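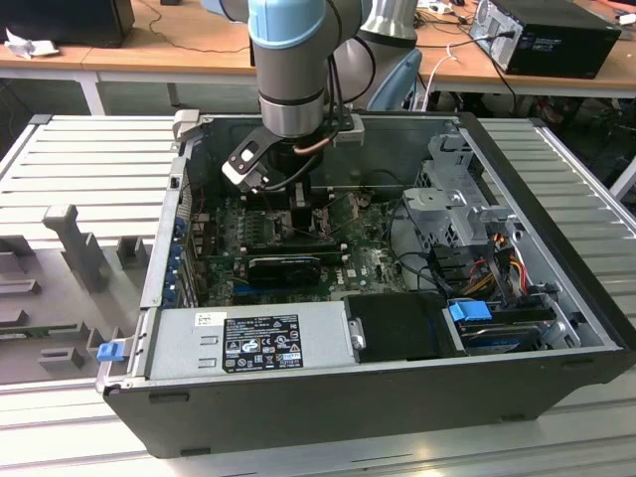
A reader wrote in to ask whether an old desktop tower is worth opening at all, or whether we would kindly stop encouraging people. Fair enough. The replies to that and the rest of the mailbag are below, last revised 13 July 2024.

Is it worth opening?

Usually. A tower is mostly air, dust and other people's decisions, and the useful parts come out with one screwdriver. If all you want is the drive, you'll be done before the kettle is.

Do I lay it down or leave it standing?

Down, with the open side up. Graphics cards hang off their slots when the case is upright, and gravity has never been on your side.

What do I unplug first?

The wall. Then the monitor, the keyboard and whatever that gray cable was for. Press the power button once with everything disconnected and wait a minute before you reach in.

Can I open the power supply?

No. It can hold a charge long after you've stopped thinking about it. The supply comes out as a sealed box and goes in the bin marked Power at the Fusine counter. We don't open them either.

Why are some of the bits inside blue?

Many makers color the parts you're meant to touch: slot latches, drive carriers, release tabs. Push, pinch or lift those. If you find yourself prying at something that isn't colored, stop and look for a screw.

I pulled a cable and it didn't budge. Pull harder?

Please don't. SATA plugs often have a small metal clip to squeeze, and the wide power plug on the board has a latch on its side. Hold the plug, never the wires. We have a drawer of boards from people who held the wires.

Which parts do you take?

Whole towers, loose boards, memory, cards, drives and supplies. The Betetti depot also takes monitors. Neither takes printers, and no amount of charm at the door has changed this.

What happens to my hard disk?

We erase it or drill it, your choice, and you may watch. Drilling is the more popular show. If you want your photos, copy them off before you come.

Do you pay anything?

For complete working towers, 40 dollars in store credit. For the rest we pay in shelf space returned to your home.

How many have you done?

The Venter bench logged 3,155 machines up to last December, of which 1,250 went back out working. One of those is running our label printer, badly.

Can I put the thing back together afterward?

Yes, if you took pictures as you went and kept the screws in a cup. The Cutirico evening session is 2 hours long and exists largely for people who did neither.

I have screws left over.

So do we.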